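Draditz Stufenregal aus Acryl, zwei Etagen, im Test

Das Regal steht seit Juli bei uns auf dem Snacktisch im Pausenraum. Bestellt hatte ich es zusammen mit einem cremefarbenen Tablett, damit Flaschen und Kleinkram nicht mehr durcheinander stehen. Geliefert wurde es flach verpackt, die Teile werden nur gesteckt. Die Schutzfolie sitzt fest und hat mich länger beschäftigt als der Aufbau.

Auf die beiden Stufen passen sechs Colaflaschen, drei hinten, drei vorne. Die hintere Reihe steht höher, man kommt also an jede Flasche heran, ohne vorne etwas wegzunehmen.
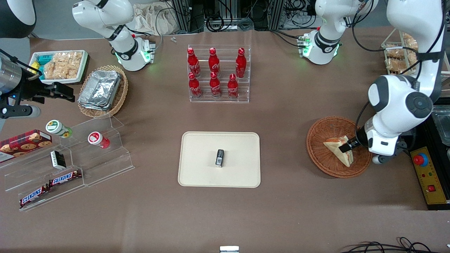
Zeyu Yan schreibt dazu, bei ihm habe die obere Etage nach ein paar Monaten feine Kratzer bekommen, vermutlich vom Abwischen mit Küchenpapier. Er nehme jetzt nur noch ein Mikrofasertuch und lauwarmes Wasser.

Kratzer habe ich bisher keine, Fingerabdrücke sieht man auf dem klaren Material aber sofort. Für Riegel und kleine Packungen ist das Modell weniger geeignet, dafür nehmen wir ein anderes Acrylregal mit mehreren schrägen Ebenen. Reiscracker liegen weiter in einer weißen Schale, die Aluschalen im runden Korb.

Gekostet hat das Regal bei Okafor mit Versand fast 200 Kronen. Für Acryl ist das in Ordnung. Eine Anleitung auf Deutsch fehlt, Gummifüße ebenfalls, die habe ich nachgekauft.

Vier von fünf Sternen.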